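Lenka Paulík had the doors open at nine, and by ten the hallway at Besby was full of wet coats. The open day at the Goltulstead site drew 149 visitors, 67 of them from local schools.

Paulík runs the handling group, which works on arms that pick up household things and put them down again. "People expect a factory line," she said. "We work at a table. It's slow, and I tell them that at the start."

Her group has 4 full-time staff. Boris Šimko writes most of the control software, and Carmela Aranda looks after the hardware and the schedule. On open days they take turns talking.

"Glass is what everyone asks about," Aranda said. "They want to know if we break it. We've lost two pieces since April, both on my shift."

Šimko said clear objects are harder than they look to a visitor. "You see a jar. The software gets a few bright lines and whatever is behind them. A toy brick the same color as the table can be nearly as bad."
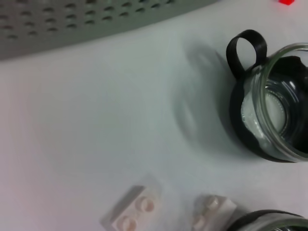 Does the arm decide for itself where to take hold of an object?

"It picks from a list of possible grips and scores them," Šimko said. "A person sets the limits on speed and force before we start, and the arm stays inside those."

Visitors were asked to stay behind a line of yellow tape while the arm was running. Paulík said the younger groups were better at that than their teachers.

The longest conversation of the morning was about jobs. One father wanted to know whether his daughter should study programming or machining. Aranda, who trained as a machinist, told him either would do.

The group plans a second open day, with shorter talks and more chairs. "My voice was gone by lunch," Paulík said.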